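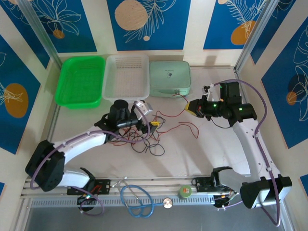
Two-arm cell with green tray, white basket and mint-green zippered case along the back wall.

Kaltum bimanual set, data card

Contents: 4,000 episodes of two arms sorting small items into open containers and cases. Loose wires are the hardest class and make up around 300 episodes.

Collection: teleoperated by 4 operators at the Kamham lab. Both arms share one front rail. Wall panels are swapped between batches to vary the background.

Known issues: wire episodes before May have no failure label. Treat them as unlabeled.

Contact: Benedetta Sanna (data), Iraklis Pappas (hardware)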